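Reviews > Home Robotics > Kitchen Kits

The Arholm kit arrives in two boxes. The first holds a pair of arms, a base and more cable than most kitchens have room for. The second holds the grippers, spare finger pads and a printed guide that runs to 121 pages. Vundelden, the company that sells it, says a buyer with a screwdriver and a free afternoon can have it wiping a counter by dinner. That is close to true. We opened the boxes in the morning and had the first sponge moving at 4 p.m.

Arholm is sold as a cleaning helper. It wipes counters, rubs down plates and goes over the edge of a sink. It doesn't load a dishwasher and it doesn't cook. The gripper has two fingers and holds a household sponge by pinching one end, which leaves the rest free to spread against whatever is being cleaned.

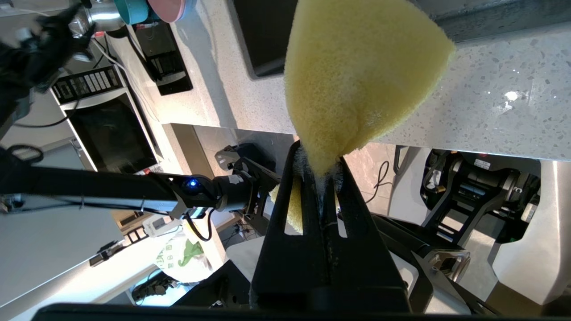 Grip strength is set in the app on a scale that goes up to 300. The guide suggests starting at 200 for foam, and we saw no need to change it. Go much higher and the sponge folds up into a knob that misses most of the surface. Go lower and it slips on the first corner.

Efraín Usuga, who wrote the wiping routines for Vundelden, told us flat counters were the easy part. "A counter is one height all the way across," he said. "The edge is where you find out how good your setup is." He recommends teaching the front edge and the back corner as separate jobs, and after trying it both ways, so do we. It takes longer to set up — budget another half hour — but the arm stops bumping the lip. 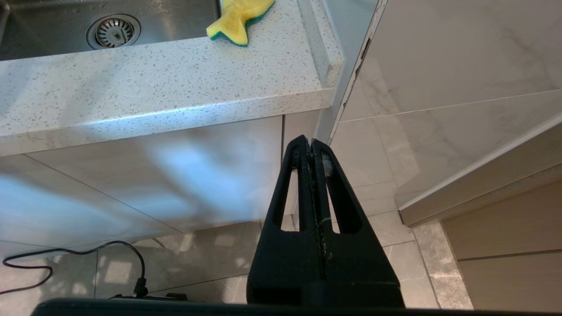

CORNERS AND SEAMS

Old caulk is a weak point for any sponge, and Arholm doesn't change that. A stained seam needs a stiff brush or fresh sealant. Kurek makes a narrow brush that fits these fingers, sold separately, and we would like to see it in the box. Before buying, look at your floor space too. The cables are long, and the clips supplied for them don't hold well on tile.

Plates are a different kind of work. One gripper holds the sponge while you or the second arm steadies the dish, and the pressure has to follow the curve out to the rim.
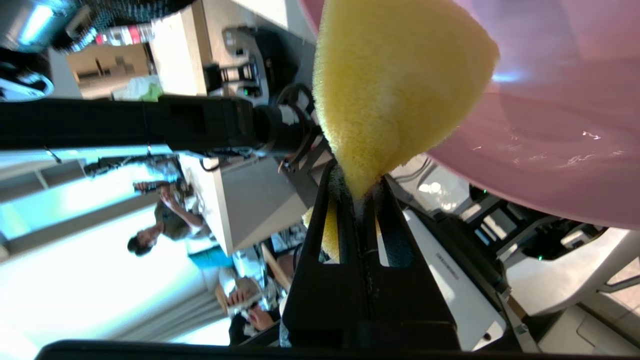
The teaching mode handles this better than we expected. You guide the arm through the motion by hand, save it, and play it back at half speed until it looks right. Large plates gave us less trouble than small bowls, where the fingers are simply too wide to get down inside.

Fibers collect on the finger pads, so wipe them off between sessions. The pads pull out without tools. Support is handled by Zindbridge, which answered our two emails the same day and sent a corrected page for the wiring section. Vundelden plans a software update in September that will let saved motions be joined into one longer job. For now, each has to be started by hand from the app.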